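Hellero Tidy Bin: README

Version 2, last edited Jun 26, 2019
Maintainer: Zainab Ezeani

What this is

Hellero Tidy Bin is a set of recordings of a robot arm that picks household things out of a metal bin. We made it to answer one plain question: can a machine put away the things that a family leaves lying in a box by the door? The short answer is that it can do a part of it, slowly, and with a person near the stop button.

The set holds 4000 pick attempts. Each attempt has one color picture taken before the arm closes its gripper, the position of the arm, and a line that says whether the object left the bin. We have kept the failed attempts, and we ask you to keep them also when you make your own split.

Why a bin

People who write about home robots often begin with folding shirts or loading a dishwasher. We think these are too many problems at once. Taking one thing out of a pile and putting it somewhere else is in almost every chore: clearing the table, emptying a shopping bag, sorting toys in the evening. On the shop floor it is the same work under another name. If the machine can not do this step well, the rest of the chore will not be done well either.

The Droltel group recorded objects standing alone on a flat table. Their set is clean and useful, and we used it for our first training. But a model that was good on the table became weak when the same objects were lying against a wall or against each other. This is the reason for our set.

Setup

The arm is a KUKA with a finger gripper. It works over a gray metal bin with sloping walls, which is clamped to a wooden table. We marked positions on the table with blue tape, so the bin can go back to its place after cleaning. Please check the marks before each session — if the bin has moved even a little, the saved positions near the walls are wrong.

The cables are carried along the outside of the arm. When the wrist turns far, the bundle comes low, and it may hide a part of the floor of the bin from the camera. We did not correct the pictures for this. A home robot will also have to work with its own arm in the way.

Objects

The objects are ordinary ones, bought or brought from home. They are hard, soft, clear, shiny and heavy in one end, and we mix them on purpose. Food is in the set too, because a kitchen without food is not a kitchen. In one typical mix, the gripper is above a long orange tray, while a sweet potato, a pair of sunglasses with teal-green frames and a clear green tumbler lie together in a corner.

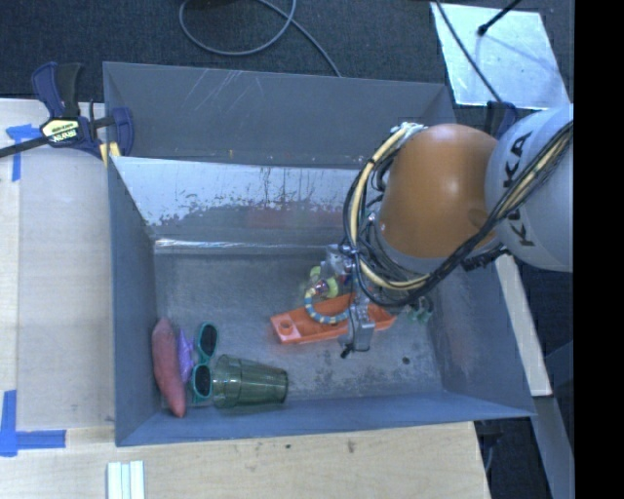
What works and what does not

Stiff objects with an edge to hold are the easy class. Trays and boxes come out on most attempts when they lie free. They become difficult when something rests on top, because the model likes to choose the big object first and does not ask what will fall.

Clear plastic is the worst class. The depth reading goes through it or stops at the wrong place, and the gripper closes on air. We tried a longer exposure and a lamp from the side. Both helped with cups and made the shiny wrappers worse, so the final recordings use neither.

Glasses are a special case. The model holds them by a lens very often. For the count this is a success, but you would not thank a person who does it with yours. In April we added a field named "care", with the values good, rough and damage, filled in by a human after each attempt. It is missing for all sessions before that month.

Corners cost time. When an object is tight against two walls there is little room for the fingers, and the planner searches long before it gives up. The time limit for one attempt is 9 seconds of planning. After this the attempt is written as failed, reason "no plan".

So, can it do chores yet?

As a helper that works at night and may leave some things behind, yes, in a workshop with a fixed bin and a fixed table. In a home, we would say no. The arm does not know where the things should go, it can not move the box to a better light, and it treats a potato and a pair of glasses with the same hand. Our partners at Sotelo, who pack spare parts, are more positive than we are. Their parts do not change from day to day, and a dropped part is picked up again without harm.

Files

pictures/ — color pictures, one for each attempt
arm/ — joint positions and gripper opening, as text
labels/ — result, reason for failure, care
splits/ — our training and test lists, divided by session
tools/ — a viewer and the Vinen converter

Please do not divide the set by single attempts. Attempts from one session share the same pile, and your test result will look better than it is.

Known problems

In 6 sessions the clock of the camera was behind the clock of the arm. They are listed in labels/clock.txt, and the viewer skips them unless you ask for them.

The reason "slip" was used by two annotators in different ways. One used it for any drop, the other only for a drop above the rim of the bin. We hope to relabel these in the next version.

The Vinen converter does not write the care field. If you need it, read it from labels/ directly.

Contact

Write to Zainab Ezeani with the session number and the attempt number. Reports of wrong labels are welcome, also small ones — they are corrected in the order in which they arrive.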